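From: Ileana Manole
To: Grerkwood Bakers list
Date: Oct 12, 2019
Subject: Re: [grerkwood-bakers] Walnut roll splits on top every time

Hello Corina and everybody,

Thank you for writing so fully, it is much easier to answer when the recipe is given in grams. I will put my answers between your lines, as we did with the poppy seed question in February.

Corina Furtună wrote:
> I made the walnut roll from the Makowska booklet again,
> two rolls from one dough. 1000 g flour, 300 g milk,
> 299 g of eggs (I weighed them without shells),
> butter and sugar as in the booklet.

It is a rich dough, and I think the flour is not the problem. Which flour did you use? If it was the ordinary all-purpose, it will take less milk than the strong one, and then the dough spreads sideways in the pan. I now use Worngate bread flour for half and all-purpose for the other half. My mother would not agree with this, but her flour was different.

> The filling I cooked with milk and put it on still
> a little bit warm, because my guests were coming.

Here I would look first. Warm filling makes the butter soft in the layer which touches it, and the yeast there works faster than in the outside layer. So the inside grows and the outside has to open. Please let the filling cool completely, to the point where the spoon stands in it. If it became too stiff to spread, a spoonful of cold milk will help, or the white of one egg.

> I rolled it tight so there would be no holes between
> the layers. Both of them split along the top in the
> oven, and one also on the side.

Tight is the second thing. I was also taught to roll tight, and for years I had the same crack. The roll must be snug but the dough should not be stretched. After you close it, put the seam underneath and prick the roll with a thin knitting needle from top to bottom, every few centimetres, right through to the pan. The steam goes out by these holes and they close by themselves in the baking. A fork is too short for it.

> How long do you let it rise in the pan? The booklet
> says only "until light".

In my kitchen in October, nearly as long as the first rising. Press with a floured finger near the end of the roll. If the mark comes back at once, wait. If it comes back slowly and leaves a small hollow, you can brush with egg and bake. A roll which goes in too early will always tear, even with a cold filling.

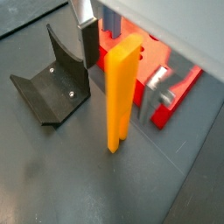
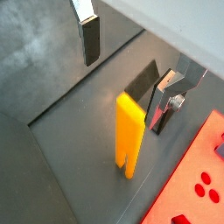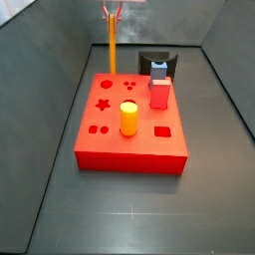 Posted by Ileana Manole to the Grerkwood Bakers list

About the oven, you did not say anything, so I will ask. Do you have the fan on? With the fan the crust becomes firm before the middle has finished to grow. I bake without the fan, on the second rack from the bottom, and I cover with foil when the colour is already nice. If your oven has only the fan, lower the temperature a little and put the foil earlier.

I would also brush twice. The first time when the rolls go into the pan, only with yolk and milk, and the second time just before baking with the whole egg. The first layer keeps the skin from drying while it rises. I learned this from a lady at the Flistier market who sold walnut rolls by the slice, and she never had a crack in any of them.

For the taste of the filling, I put the zest of one lemon and a little rum, and half of the sugar I replace with honey. But please do not change this at the same time as the other things, otherwise you will not know what helped. Start with the cold filling and the needle, and leave the rest of the recipe as in the booklet.

The rolls which have split are good toasted, by the way, with unsalted butter. If they are already a few days old you can make bread pudding, and the walnut does very well in it. I can send the proportions if somebody would like them.

Has anybody tried this dough with an overnight rest in the fridge? I would like to prepare it on the evening before, but I am afraid for the butter.

Warm regards,
Ileana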